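Visit report: open day at the Gresamden organ and voice studios
Apr 30, 2021

Organ room
The studio organ by Fliltmont has 2 manuals and 606 pipes. Wind pressure is set at 80 mm, which the tuner considers high for a room of this size. We heard the reeds alone, then with the flutes. The tenor octave of the trumpet spoke late.
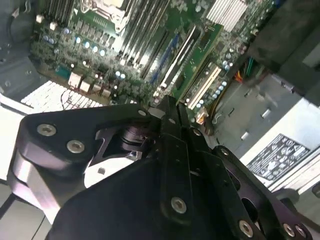 Practice rooms
Six rooms, all with upright pianos tuned in January. Room 4 has a harpsichord at A415 – the transposing keyboard was locked. Sound leakage between rooms 2 and 3 is plain at the low end and much less so above middle C. Bookings are made in one-hour blocks.
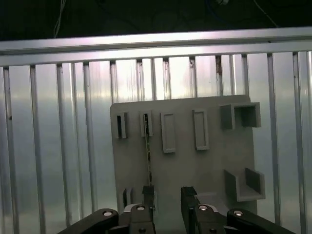
Mounting board with holders, corrugated wall behind.

Recital
Mafalda Abreu sang four settings by Messina for voice and tape, followed by a short talk on notation. Quarter-tones were marked with arrows in the first two settings and with cents in the others. She prefers arrows for sight-reading. The hall seats 162 and the reverberation is short with the curtains drawn. The tape part came from two loudspeakers at stage level and covered the voice in the third setting.
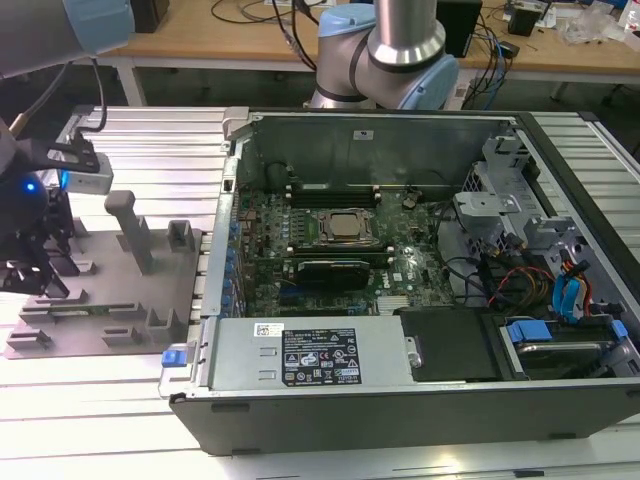 Library
The Brevuvard collection of choral parts is kept on the upper floor – reference only, no loans. Catalogue entries give voicing and duration but no ranges.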